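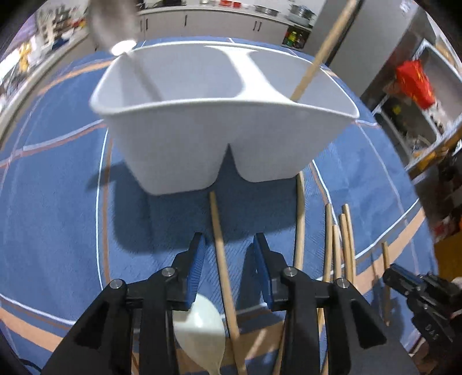 White divided bowl and a wooden stick, over a blue rug with curving orange and white stripes.

ABOUT US

Pacheco Rug Cleaning & Repair

Most rug cleaners' websites begin by telling you what is living in your rug. There is usually a large number, a drawing of a mite, and a phone number under the mite. We have read a lot of these pages and have never found out where the large number comes from. If your rug looks fine, smells fine and doesn't leave grit on the floor when you lift a corner, it may not need us this year.

We wash and repair rugs. The shop is on Nosarura Street, in the brick building with the loading door, and has been since 1951. We don't do wall-to-wall carpet, drapes, air ducts or mattresses. We get asked about air ducts more than you would think.

HOW WE STARTED, AS FAR AS WE KNOW

The old version of this page said that the shop was founded by a master weaver who brought secret washing methods from overseas. Melina Nikolaidis, who owns the business now, took that paragraph down in her first month. The founder drove a truck for a commercial laundry and bought its rug tubs when it closed. We have the bill of sale. The secret method was cold water, mild soap and time, and it was written on the wall in house paint for anyone to read until the wall was redone.

Nobody named Pacheco works here any more. The name was on the truck, the truck was paid for, and customers knew it. Melina considered changing it and got a quote from a branding firm that suggested a word with no vowels in it.

WHAT WE DO

Rugs are dusted first, face down, on a machine that shakes the grit out of the back. People are often shown this dust in a jar as proof of something. Every rug that has been walked on has dust in it, so we don't do the jar.

Then we test the dyes. Leopoldo Ibarra runs the wash floor and tests each color separately with a damp white cloth, including the ones that look safe. Red gets all the blame for bleeding, but he has had more trouble with navy and with some of the newer greens. If a dye won't hold, he calls you before anything gets wet, and you decide. Some of those rugs go home unwashed and we charge only for the dusting.

A normal wash takes 10 days from drop-off to pickup. Wool rugs with thick pile can take 14, and in a humid August we may call and ask for longer. There are companies in town that promise a full wash overnight. We would like to see how they dry the foundation of a wool rug in a night, and we have asked, and the answers were friendly.

Repairs are Roxana Londoño's side of the shop. She does fringe, edges, moth holes and the corner the dog got. She will also tell you when the repair costs more than the rug did, which has ended a number of conversations early. For machine-made rugs she usually suggests a simple bound edge. Reweaving one by hand can be done - we have a customer who insisted, and he was happy - but we wouldn't talk you into it.

WHAT WE DON'T BELIEVE IN

"Organic" cleaning. Plenty of natural things will ruin a rug. Vinegar is natural, and a good part of Roxana's winter work comes in after somebody read about vinegar. Ask any cleaner what is in the tub. If the answer is a leaf on a label, ask again.

Stain protection on wool. We sold it for years. Then Melina had two pieces of the same wool runner put down by the front counter, one treated and one plain, and left them through a winter of wet boots. Both came up dirty. Both washed out about as well as each other. This was one runner in one shop and we wouldn't call it science, but it was enough for us to stop charging for the spray. If you want it anyway, there are people who will sell it to you.

Appraisals by the person who wants to buy your rug. We don't buy or sell rugs and we don't appraise them. We do get asked if a rug is "real." It is a real rug. Past that you need somebody who is paid the same whatever the answer is.

Certificates. There is one on our wall, from a weekend course in Fekham. Leopoldo says that the lunch was good.

PRICES

The price is by the square foot and we measure the rug in front of you. The minimum charge is printed on the sheet at the counter, along with pickup and delivery, and we don't run half-price sales. When a service business is half off every month, the other half was never the price.

Teodoro Ochoa drives the truck to Iseseck and the towns on that side of the river. He will move a sofa if it is in the way. He won't move a piano, and please empty the china cabinet before he gets there.

WHAT CUSTOMERS SAY

We used to have quotes here. They were all glowing, and we had picked them, so they told you very little. You can look up the reviews yourself. There is a one-star from a man whose white shag came back cream. It was cream under the bleach he had used on it, and we said so at the time, but he was upset and we understand why. There is also a five-star that we are fairly sure was meant for the pizza place next door.

If something goes wrong with your rug while we have it, we write it on the ticket and call you. Storage after a wash is free for a month. After that there is a small weekly charge, mainly to get people to come in. We had 240 finished rugs on the racks last October and could hardly get to the back wall.

FINDING US

The counter opens at 8 a.m. Use the loading door if the rug is bigger than you are, and ring twice, as the dusting machine is loud. Rigoberto Mendoza answers the phone in the mornings. He can't tell you over the phone if a stain will come out, and neither can anyone else, so bring the rug.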